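Winter project: the trailer, the tailwheel and a missing logbook

April 27, 2025

I said in my last post that the glider would be back in the air by spring. It is, just. It flew twice last week, and both flights were short. This post covers the work that got us there, mostly so I have it written down somewhere other than the backs of envelopes.

For anyone new, I own a share in an older two-seat glider with Mirjana Vasić and Erick Mollel. We keep it in its trailer at Rendomgate, which is a grass strip with one hangar and a clubhouse that leaks over the kitchen door. The trailer is older than the glider. All of us had been pretending it was fine.

The trailer

In February Erick went to tow it over to the hangar and one of the wheels wouldn't turn. He rocked it loose with the car and it dragged a black line across the apron before it started rolling. When we pulled the hub, the bearing came out in pieces. The grease had turned to something like candle wax. The other side was better, but we replaced both.

While it was up on stands we looked at the floor. The plywood near the tail ramp was soft enough to push a screwdriver through. Mirjana cut out the bad section and I made a patch from a sheet I had left over from the garage. It was sealed on both sides and along the edges, which the original had not been. The water was coming in through the seam above the ramp hinge. There's new sealant on that now and I've put a strip of rubber over it. We've had plenty of rain since and the floor has stayed dry.

The lights took longer than the floor. The left turn signal worked when it felt like it. I went through every connector from the plug back and found a ground wire that had been twisted together and taped by some previous owner. I soldered it and added heat shrink. Then the left signal worked and the right one quit. That was a bulb.

The tailwheel

The tailwheel had been squeaking on the ground since last summer. I'd assumed it was dirt. Gitau Mfinanga, who does our inspections, spun it with one finger, listened, and told me to take it off.

The axle bolt was worn in the middle where the bushing rides. You could feel the step with a fingernail. The bushing itself was oval. The new parts came in a small bag from Sandis, and the bag took 9 days to arrive, which was longer than I'd been told. The bolt was right. The bushing was for a different wheel. They sent the correct one without arguing and it showed up five days after that.

Fitting it was an evening's work. The glider stays on its fuselage dolly with the tail on a padded sawhorse, and the awkward part is getting a wrench on the nut without scratching the fairing. I taped a piece of cardboard inside the opening. I also photographed the stack of washers before I took it apart, and I was glad of it, because I would have put them back in the wrong order.

The logbook

When Gitau came back to do the annual, he asked for the logbooks and I handed him one of the two. The older one wasn't in the folder. It wasn't in the trailer either, or at Erick's, or in the clubhouse drawer where everything ends up.

I spent most of a weekend on this. We had the scanned pages, but only up to a certain point, and the repair from the previous owner's time was after that point. Without the entry, Gitau couldn't confirm which method had been used on the left aileron. He was polite about it and didn't sign anything.

Mirjana found it in the end. It was inside the canopy cover, folded up in the bag, where one of us must have set it down at the end of last season. I think it was me. The book is now in a zip bag in a fixed place in my desk, and I've scanned the rest of the pages.

With that sorted, the inspection went through. Gitau wanted one thing changed, a chafed section on the rear rudder cable sleeve, and he stayed while we did it.

First flights

We rigged with four people, including Themis Panagiotou, who had come out to work on his own ship and got pulled in to hold a wingtip. The main pins went in without the usual swearing. I did the positive control check with Erick, then swapped places and did it again.

Kheri Odera flew the tow plane. I took the front seat with Mirjana in the back. The plan was a plain tow to 2,000 feet, some stalls, some turns each way, and home. There was weak lift over the ridge road but I left it alone. The trim feels the same as it did last year. The wheel doesn't squeak. The vario was reading slightly up when we were sitting still on the ground, and that needs looking at.

Erick and Mirjana took the second one. They found a bit more lift than I did and were up for a few minutes longer.
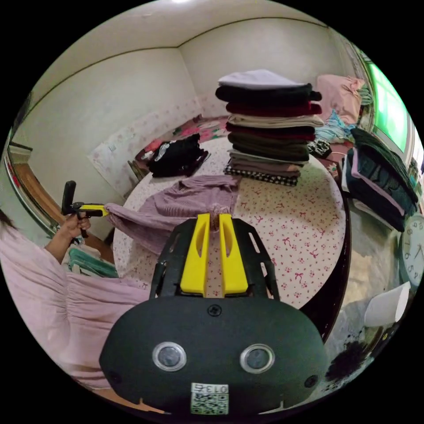

Still to do

The vario, as mentioned. I suspect the tubing behind the panel, which is original and has gone stiff. I'd like to replace all of it at once and label both ends this time.

The trailer needs two new tires before any long trip. The ones on it have good tread, but the sidewalls are cracked and the date code is embarrassing. The club at Drostumora is having its spring week soon and we would like to go, so the tires come before the vario.

The seat cushion in the back has gone flat. Mirjana has been sitting on a folded blanket under it, and a blanket is not a good thing to have under you in a glider. We'll get a proper piece of energy-absorbing foam and cut it to fit.

I also owe Themis a hand with his wing tape. He has asked for it in the evening, when the wind drops.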